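Print this page | E-mail this page

Getting to Know Our People: Ga-eun Wi, Feltby Cleaning and Restoration

It takes a little while to get Ga-eun Wi to sit down. When I stopped by the Feltby office in April she was on the phone with a homeowner whose upstairs bathroom had come through the dining room ceiling, and she waved me into a chair, pushed a tin of butter cookies across the desk and kept right on talking for another twenty minutes. I didn't mind a bit. You learn a lot about a person by listening to how she talks to somebody who is having a very bad morning.

"She wanted to know if the piano would be all right," Ga-eun told me when she finally hung up. "I can't tell her that over the phone. What I can tell her is who's coming and what time they'll be at the door, and that she should go make herself some coffee."

Ga-eun runs the contents side of the business, so while the crews handle the fans and the wet drywall, she and her team look after everything that was in the house when the trouble started: the clothes, the dishes, the wedding album, the box of tax papers under the stairs. She came to it from hotel laundry, where she worked nights all through school, and she still has strong opinions about folding (ask her about fitted sheets only if you have the afternoon free).

Her first big job here was a kitchen fire out in Zostham. The flames never left the stove, but the smoke went everywhere, and she remembers opening a hall closet and finding a gray line across every coat at exactly the same height. The packing list for that house ran to 1,054 items. "I wrote every one of them by hand," she said, "and then Nelu asked me, very politely, if I had ever heard of a spreadsheet."
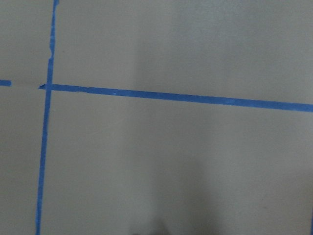
Blue tape on a light gray-beige surface.

Nelu would be Nelu Preda, the production manager, who put his head in twice while we were talking, once for a set of van keys and once, I suspect, for the cookies. He was happy to give me his side of it. "Her handwriting was beautiful," he said. "I just couldn't search it." The two of them have shared an office wall ever since, and they argue through it most days, mainly over drying space and who gets the big van.

These days the lists live on tablets, and every box gets a number before it leaves the house. On the morning I visited there were 82 boxes waiting on the shelves from a single family, and Ga-eun could tell me without looking which one held the Christmas ornaments. She takes new hires through a full pack-out herself before they ever go to a customer's home, and she makes them unpack it again too, which she says is where the real lessons are.

I asked what she wishes people knew before they ever needed to call. She thought about it for quite a while. "Take pictures of your rooms," she said. "Open the drawers and take pictures of those too. And please don't start washing smoky clothes yourself. I know you want to be doing something, I'd want to be doing something, but you can set that smell in for good."

At home there is Gil, a very old and very large orange cat who came with the house when she bought it, and a vegetable patch that she describes as mostly beans. She sings alto in a choir that practices far too late in the evening for someone who starts work at seven.

The phone rang again before I had my coat on. It was the lady with the piano, calling to say the crew had come and they were lovely, and would Ga-eun mind just going over the part about the insurance one more time? Ga-eun pulled her chair in and started from the beginning.

Print this page | E-mail this page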